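Slow Is Fine: Why I Want Home Robots to Stay Boring

Posted 14 February 2020

I have an opinion about hobby robot arms that gets me in trouble at the shared workshop, so I may as well put it here where people can be mad at me in writing. I think almost all of us are building for the wrong thing. We build for speed and for video, and we should be building for the dull stuff in the middle of the bench.

Some background. I'm a member at Skalleo, a shared shop with a good wood room, a terrible parking lot and (this is why I joined) a corner where you can bolt an arm to a table and leave it there for more than an evening. My membership runs 245 dollars a month, which is a lot, and my family has opinions about that too. But try doing this on a kitchen table! I did, for a whole August, and every time anybody leaned on the table to butter toast, my positions were off and I got to start over.

So that's my first complaint about the way people get into this hobby. They spend everything on the arm. They read reviews of arms, they argue about payload and reach, and then they clamp the thing to a desk from a yard sale and wonder why it misses by a quarter inch. Buy the table first. I mean it! A slotted aluminum table is the least exciting purchase you'll ever make and it fixes more problems than any software update I've installed. You slide a fixture along, you tighten it, it stays put. I'd take a mediocre arm on a great table over the reverse any day of the week.

The project I've been fooling with is called Ruvura, and it's about as glamorous as it sounds. It handles small plastic labware: tip boxes, racks, lids. I got interested because I do a bit of water testing for garden ponds (long story, koi are involved) and I got tired of moving little plastic things from one place to another place. The plan was two weekends. You can guess how that went. My notebook for it has entries going back way further than I'd like to admit, and a good half of them are about lids. 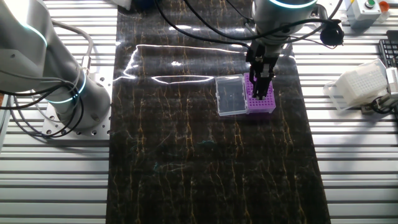 Lids are where I changed my mind about automation, really. I used to think the clever part was the picking up, and that opening and closing things was a chore you'd sort out at the end. Wrong way around. A rack is a nice solid block, and a gripper with two fingers can do a lot with a nice solid block. A clear lid is a nightmare. It's light, it flexes, it shifts the box when you pull on it, and a camera would much rather look at whatever is behind it. My hands have been opening lids since I was a toddler and I had never given them any credit.

Which brings me to speed. There's a fellow-hobbyist attitude, you see it in every forum, that a slow robot is a sad robot. Somebody posts a clip and the first comment is "is this real time?" Well, so what if it is? If I'm across the room soldering, I don't care whether a rack takes four seconds or forty. I care whether I have to get up. Every time I've cranked up the speed on Ruvura I've bought myself a few seconds and paid for them with an afternoon of crawling under the bench after pipette tips.

Same goes for the fancy surface question. I like a nice-looking mat under my work, I'll admit it, and I know a plain matte one would be the grown-up choice with overhead lights. People tell me this constantly. They're right about the glare, and I still think a hobby is allowed to look good. You can deal with reflections by moving a lamp or by teaching the vision part to cope, and the coping is worth learning anyway, because nobody's garage has perfect lighting.

Where I won't budge is the stop button. It goes where your hand already goes, and it goes in before the first motor gets power. I've visited shops with beautiful builds where the only way to halt the arm was to find the right window on a laptop. No thank you. I tested Intarasuk's controller last year, the open one everybody was raving about, and I liked nearly all of it, but the quick-start guide doesn't mention an emergency stop until the very last page. Put it on page one, folks!

And please, do something about your cables. I say this as a sinner. I've got loops of black cable all over the place, and every one of them is a thing for an elbow joint to snag. The Nesar cable clips are decent and cheap, and I own a bag of them, and the bag is still mostly full. I'm working on it.

If you want to argue with me about the table-first business, I'm at the shop most evenings after dinner, in the corner past the band saw. Bring a tip box with a lid you hate. I'm collecting them, and the worst one so far is a snap-close type that I haven't gotten open without using both hands and a thumbnail.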